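## Kinnear open day in December, who went?

**tessellate_ma**
I finally made it to the Kinnear open day after missing it the last two years, and I had such a nice time that I have to write it up while I still remember things. Parking was terrible (bring quarters!) but the coffee was free and Halima Kimaro, who ran the simulation corner, has the patience of a saint. My son asked her the same question three times and got a kind answer every time.

They had the Ultenero cell up on a big screen, and you could watch a run from the wrist view while she talked. I asked if I could have a picture for the forum and she mailed me one that same evening.
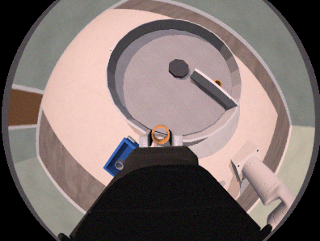
Halima spent most of her talk on why they rehearse in simulation before touching hardware, and she said the Gado job had been through 3,011 simulated runs by the time of the open day. What stuck with me was the rings. The orange one standing up in the white holder on the front of the tray wall is the sort of thing I could look at all day, and then there's the other one lying flat inside, right up against that long grey bar. I kept thinking how my own little arm at home would just shove it into the bar and sulk.

**kkeogh**
Hi, Kieran Keogh here, I was the tall one by the door handing out badges. So glad you enjoyed it! We printed 469 of them and ran out before lunch, so sorry to anybody who got a sticky note.

**oldgrease**
I was there too and I'll be the grump. It was a lovely morning, but I drove two hours for a robot open day and a big part of it was a screen. I wanted to hear motors. A rendered ring doesn't slip or have a burr on it.

**tessellate_ma**
Oh, I do see that, and I missed the noise a little myself. But I learned more from ten minutes of that fisheye view than I did from the whole Prandov demo last spring, where we all stood behind a rope and saw the back of a cabinet.

**oldgrease**
Prandov at least let you smell the oil. I'll give you the rope, though, the rope was silly.

**pim_lathe**
Does anyone know if the bar in the tray turns? I'd guess it goes around with the post in the middle, but I was stuck at the back behind a stroller.

**kkeogh**
I'd better leave that one to Halima, I only do badges. I'll ask her to stop by the thread. Doors open at 10 again next time, and I'm told there will be more chairs.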